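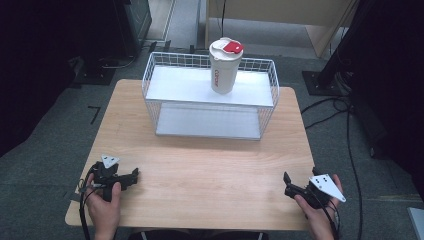

Kumiko Sugiyama wrote back on the draft that a relief map with no contour interval printed on it is just a nice painting. Fair. Start there, read her line out, wait for the laugh if there is one.

Then: who I am, quick. Map desk at Gindstead, mostly terrain sheets. Skip the bio slide.

Main point. People pick a base map before they know what the reader wants off it. Walker wants slope. Driver wants road numbers. Planner wants boundaries and won't look at hills at all. Same valley, different sheets.

Use Imai as the running case. Lowest point 860 m, summit 2,091 m. Say both numbers slowly, they come back later.

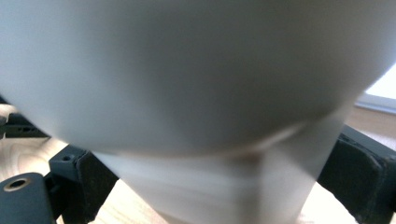
White, very close up.

Shaded relief. Light from the northwest, convention, eyes expect it. Light it from the south and half the room sees valleys as ridges. Do the flip here, give them a few secods. Ask for hands.

Don't get stuck on the software. Prustix does the shading, Soltia does the labels, move on. If somebody asks about licenses, after.

Color. Green for low ground is a habit and it misleads, dry valley floor comes out looking like pasture. We tried buff to gray on Imai. Ryota Kikuchi hated it, then used it on his own sheet. (ok to tell this, I asked him)

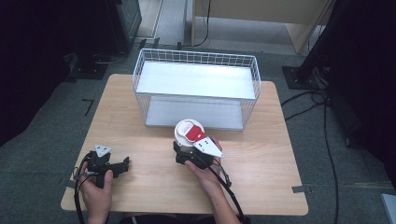 Two hand-held grippers at the table, wire basket behind.

Labels now, running late by this point probably. Contour interval on our sheet was 35 m at first, leftover from an old grid, awful to do in your head. Nobody could add it up on a hillside. Changed to 20. Show before and after, same corner of the sheet, no talking over it.

Place names: follow the valley, dont cross the river if you can help it. Peaks go horizontal. Small type stays dark even on dark shading, put a thin halo behind it. Thin! Last year's halo looked like snow.

Scale bar AND ratio. People print at whatever size and then the ratio is junk, the bar survives.

Question that always comes, have it ready:

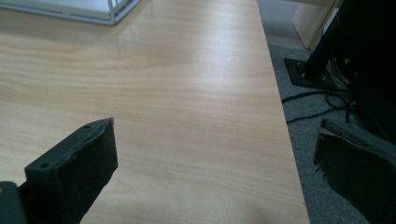
Can I lay a political map straight over shaded relief?
Only if you fade the relief a lot first, to where it looks too weak by itself, and keep the district fills as thin bands along the borders.

Then back to 860 and 2,091, ask which sheet they'd carry up there. Take 2 more questions, no more, room is needed.

Handout is by the door. Thank Kumiko and Ryota. Unplug the adapter, it's mine.

Related items
Choosing a contour interval for steep ground
Relief shading without the mud
Imai sheet, notes on the second edition
Naming rivers on small scale maps
Borders, bands and fills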